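How to Replace Old Thermal Paste on a Desktop Processor

If your desktop has started to run loud under light use, or shuts itself off during long jobs, the paste between the processor and the cooler may have dried out. Replacing it is a short job for one evening. This guide covers ordinary tower PCs with a removable cooler. Laptops and sealed all-in-ones are a different matter.

What you need

A Phillips screwdriver
A tube of thermal paste
Isopropyl alcohol, 90 percent or higher
Lint-free cloths or coffee filters
A small dish for screws

Before you open the case

Run the computer for a few minutes so the old paste softens. Then shut it down, switch off the power supply at the back, and unplug everything. Hold the power button in for a few seconds to drain what is left. Take a phone picture of the cables near the cooler. You will want it later.

Taking off the cooler

Lay the case on its side and remove the side panel. Unplug the fan lead from the motherboard. Loosen the cooler screws a turn or two each, working corner to corner, until they are all free. Clip-on coolers have a lever or push pins instead, so check the manual for yours.

Do not pull straight up. Twist the cooler gently left and right until the paste lets go — on some sockets a hard pull will bring the processor out with it, and the pins bend easily. If it will not move, warm it with a hair dryer on low and try again.

Cleaning

Wipe off the bulk of the old paste with a dry cloth. Dampen a second cloth with alcohol and clean the metal top of the processor, then the base of the cooler. Repeat with fresh cloth until it comes away clean. Let both surfaces dry, and keep your fingers off them from here on.

Applying new paste

Put a dot the size of a small pea in the center of the processor. On large chips, use a thin X. There is no need to spread it by hand. Lower the cooler straight down, start every screw by hand, and tighten corner to corner until they stop. Reconnect the fan.

Checking your work

Start the computer and go into the BIOS. Watch the processor temperature for a few minutes. If it keeps climbing, shut down and check the fan lead first, then how the cooler is seated. Paste in a good tube will keep for a couple of years with the cap on tight.

A processor with its metal top, then inside an open desktop case: 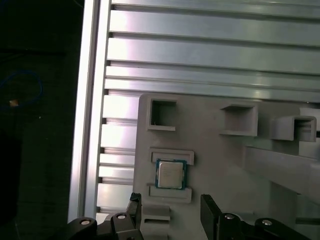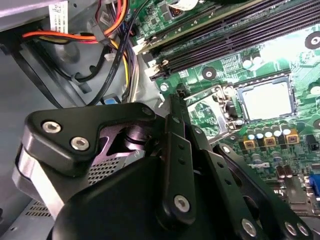

By Zubaida Janjua
Updated August 10, 2024
Filed under: Desktop repair, Cooling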